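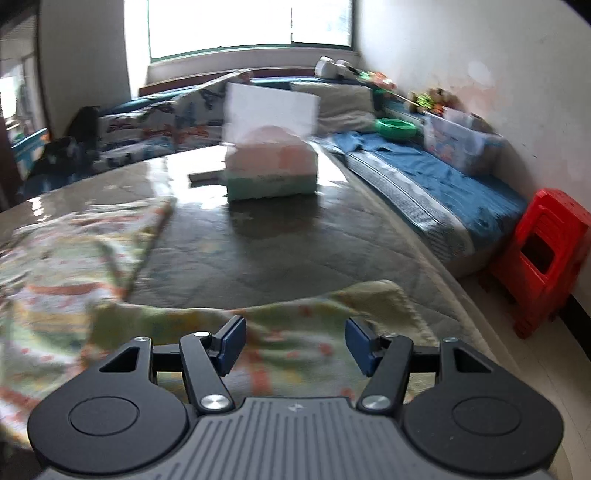 Kanchan Nautiyal says a blanket should be shaken out before it gets folded, every time, or you fold the crumbs in with it. She told me this on the phone at 4 in the afternoon when I mentioned I was sorting out the bedding, and then she asked if I'd found the Flera pillowcases yet. I have not.

August is a bad month for this job. The room gets warm and I run out of patience. I started after lunch and did the sheets first. The blue one goes with the thin mattress and I always mix it up with the other blue one from Skyrme, which is too short by a hand. The tissues I used up myself, sneezing. Dust.

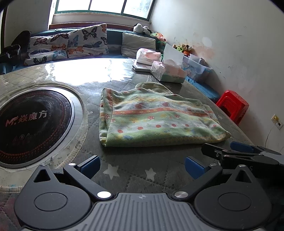 Folding is the part I'm worst at. I do it in halves and then halves again, and one side always comes out fatter than the other. The blanket with the orange-red stripe was no better than usual. I got the row of red dots to run along the front, but the right corner went to a point and a bit of the green stuck out at the back. I left it. It will only be pulled open again.

The closet shelf is 32 inches wide and 40 deep, so I can put two stacks side by side if they are narrow ones, and mine never are. I wrote down what we need: one fitted sheet, pillowcases if the Flera ones don't turn up, and a lidded box for the toys. Posside had boxes last month but the lids didn't close right. May try Fosdale.

Called Kanchan back after supper. She had found one of the pillowcases at her place, in with her towels. She will bring it over when she comes for the casserole dish.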